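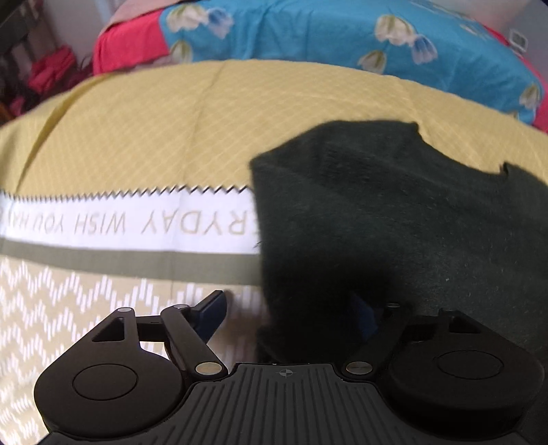 October, 11:20 p.m.
Posted by the author of the Skovness bench diary

Reprinted both linkage arms tonight after the left one cracked at the lower pin hole. Same file, wall count raised, infill left alone. The triangular cutout near the top corner stays. It saves very little weight, but it gives me somewhere to put a finger when I press the pins out.

The pins are the reamed ones from Toner and they fit without a hammer. Play at the fingertip is down to something I can feel but can't measure with the calipers I own. The navy tabs went back on with the old screws. I'd like them a little longer, and I'm leaving that for the next print, which takes 13 hours if the nozzle behaves.

Cloth is still the hard part. With stiff fabric the tabs pick up an edge and hold it. With anything fuzzy they slide over the pile and close on nothing. Ran 20 pinches on each after supper and wrote the results in the back of the notebook – seven misses on the fuzzy one, two on the flat one. Tried a strip of bicycle tube under one tab. It gripped better, then peeled off, so the glue is wrong or I didn't clean the part.

Logger stopped at sample 1032 again. Same number as last night, so it is a buffer and I should stop blaming the cable. The Henare board has room for a bigger one. Will change it before touching anything mechanical.

To do: new glue, longer tabs, buffer, sweep up the support material. Bed by midnight.

Recent entries
Pin holes, second attempt
Isidska servo: noise at 16 volts
Why I stopped using threaded inserts
Shop shelf, finally level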